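Home | Threads | Topics | Log in

2022-05-16
Posted by Skusville Bench Notes

1/ Started comparing two gripper models in simulation before we spend money on either. One is the Temba two-finger, the other is the Zanley parallel jaw. Same arm, same controller, same living room.

2/ The controller is the Grinetbridge build from January. I haven't touched the gains. If I tune it for one gripper the comparison is worthless.

3/ Each gripper gets 50 tries per object. A try counts if the object is still in the fingers after a lift and a slow turn of the wrist.

4/ The Zanley does well on boxes and flat things. It got 31 out of 50 on rounded objects, and most of the misses were the same: one pad touches early and the object rolls away.

5/ The Temba linkage closes in more of a curve, so I expected it to cope better with round ends. First runs look better but I only have 7 of them – too early to put a number on it.

6/ Sofas are harder than tables. Our cushion contact is quite crude, and if the fingers go in a touch too low the solver throws the arm back. I've raised the approach height by 3 mm for both grippers.

7/ Camera position matters more than I thought. From over the armrest I can see which finger pad passes in front of the object. With the wrist camera alone I was guessing.

8/ Someone asked why the grasp point isn't dead centre. The planner picks it from the shape, and on an object with one fat end it often settles a little to one side. I've left that alone.

9/ Black gripper pointing straight down over the seat, fingers either side of the pale object:

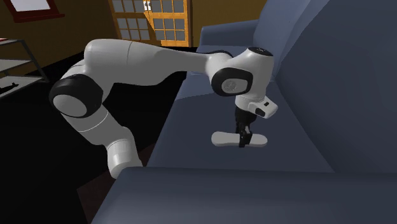 10/ Next: cables and cloth

Same arm again, softer pads. I'll post the full table once both sets are finished.

Comments

gantryfan: Are you logging finger force as well, or only whether it held?

Skusville Bench Notes: Both. Force goes in the table.

mudlark_b: We gave up on the wrist camera too. Too much of the view was gripper.

pebble_ox: Would like to see the Zanley with longer pads.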